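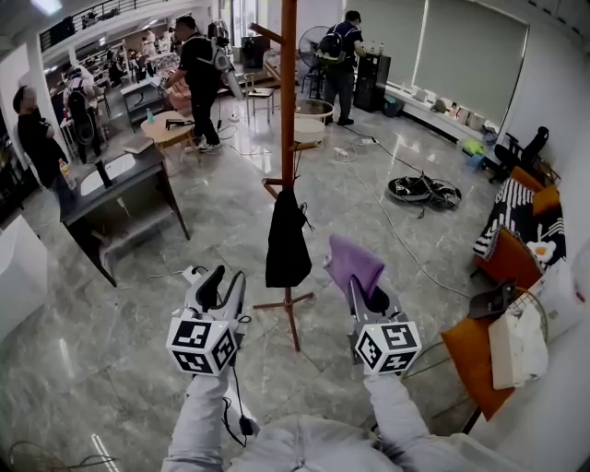
*Paired hand-held grippers with marker cubes, right jaws holding a purple cloth.*

## Kokeck hand-held gripper pair

Supplied as a left and right set. Before each session:

- Wipe both marker cubes. Replace any cube with a scratched face.
- Route cables toward the body, clear of the jaws.
- Tape down or move floor cables along the walking path.
- Check jaw pads every 200 grasps.

Spare cubes ship from Toledo in 9 days. Checklist revised 9/7/20, S. Marín.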